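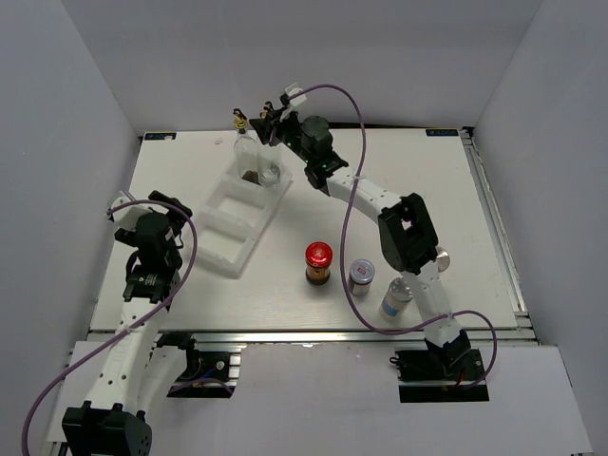
*A small group of containers on a white tabletop. Trusau wants more shoppers to bring their own.*

TRUSAU: The town's plan to get shoppers refilling their own jars and bottles starts up again in October, with a new name, a new sponsor and very few answers about what went wrong the first time.

The program is now called Tagle. It is run by Jumlow, the same company that had the contract for the last version, and it works in much the same way. Shoppers bring a clean container to a store that has signed up, fill it with rice, beans, oil, dish soap or whatever else is on tap, and pay by weight. Each refill earns a point. Collect 100 points and you get a voucher that can be spent at any store in the program.

So far seven stores have signed up. Jumlow calls that "strong early interest." The last round also had seven stores, and by the time it closed two were left.

Town officials say the new version will be easier to use. The old one needed a phone app that logged people out between visits and sometimes lost their points along the way. The new one needs a phone app too. Jumlow says it has been "rebuilt from the ground up," though it wouldn't let this paper try it before launch and wouldn't say who had tested it.

Then there is the question of waste, which is supposed to be the reason for the whole thing. The town's own leaflet says refilling "could greatly reduce" the amount of packaging thrown out in Trusau. Asked how much was saved last time, the town sent us to Jumlow. Jumlow sent us to a web page that gave the number of refills sold and had no figure at all for packaging. Refill goods reach the stores in large bags and tubs, and those have to be thrown out or sent back as well. The leaflet doesn't mention them.

Price is the other sore spot. On Friday we compared the shelf price of plain white rice with the refill price at Zondell, the biggest store on the list. The refill rice cost more. A clerk said it was a better grade of rice. The sign above it just said "rice."

Uliana Sydorenko, speaking for Jumlow, said prices are up to each store and that the vouchers "more than make up the difference for regular users." She didn't say how often a person would have to shop to count as regular. For a household that refills once a week, the first voucher would be close to two years away.

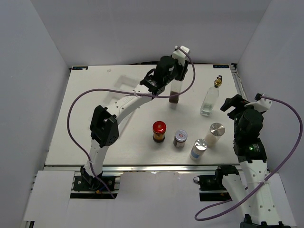 Salamatu Effiong said she used the old program until it closed and never got a voucher out of it. She had points saved when the app shut down, and an email told her they couldn't be moved over. "I still refill my oil because I like the oil," she said. "I don't need a point for it. I'd like it to cost less than the bottle, and it doesn't."

Jumlow confirmed that old points will not carry over to Tagle. Sydorenko said members had been given "fair notice" and that the terms allowed it.

The town council approved the new contract over the summer with little debate. Council member Yee-man Chiang, who voted for it, said the first try had taught everyone "a lot of useful lessons." Asked to name one, he said the signs should be bigger.

Thịnh Lò, the only member to vote no, wanted the money held back until Jumlow could show how many people had used the old program more than once. The company told him that number was private business information. His motion to delay failed for lack of a second.

The contract has a review built into it after the first year. Jumlow will write the report.

Sign-up opens at 9 a.m. on launch day at Zondell and through the app. Shoppers need to bring their own containers, clean and with the lids on.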